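I'd been meaning to get Ebbe Boström on tape for months, and one November afternoon he finally gave in, between a beard trim and a full colour. He runs Randis, the little barber's shop in Cosdale, and he talks faster than he cuts (which is saying something!).

"I did 801 heads in my first year," he told me. "I wrote every one of them in a notebook. My wife thought I'd gone mad."

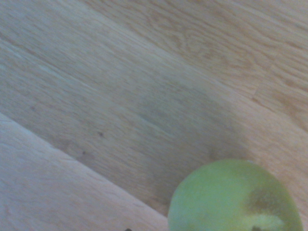
*A green apple on pale wood.*

We got on to hot towel shaves, which I adore and he's a bit grumpy about. They take him 31 minutes, start to finish, and he won't be hurried. "If you want it quick, buy a razor," he said, and then sold me a tub of Etim, the balm he swears by. I've used it every morning and my chin has never been so soft.

The new chairs cost him £4,000, and he still winces when he says it.

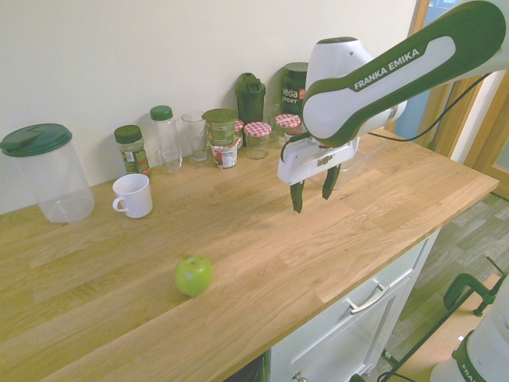 Tuấn Lý reckoned the old chairs were comfier, and told us so from under a towel. Ebbe pretended not to hear. "He's been saying that since spring," he muttered, and went off to find the clippers for his two o'clock.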